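Section 4: Proofing and Your First Loaf
2 min read

You've fed the starter, you've mixed the dough, and now comes my favorite stretch of the whole process! Set the Dutholm proofer on a level counter and plug it in before you shape.

1. Fill the water tray to the line and slide it in until it clicks.
2. Turn the dial to 2 (slow proof) and let the chamber warm up with the lid closed.
3. Shape the dough into a tight round and dust it well with rice flour.
4. Set it seam side up in a lined basket and close the lid.

CAUTION: Unplug the proofer before you refill the tray.

A slow proof gives you so much more flavor, and you can sleep through most of it. Start on Thursday evening and you'll have bread for Friday lunch.

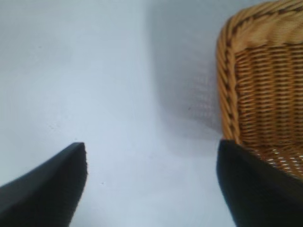 Check the dough after 9 hours. Press it gently with a floured finger: if the dent fills in slowly, you're ready to bake (hooray!). If it springs right back, give it longer and check again.

5. Heat the oven to 450°F with the pot inside.
6. Turn the dough out onto parchment, score it, and lower it into the pot.
7. Bake covered, then take the lid off for the last stretch until the crust is as dark as you like it.

Note: Kitchens run cool in April. Neema Lukumay, who tested these steps, adds an extra hour then and loves the result.

Let the loaf cool on a rack before slicing.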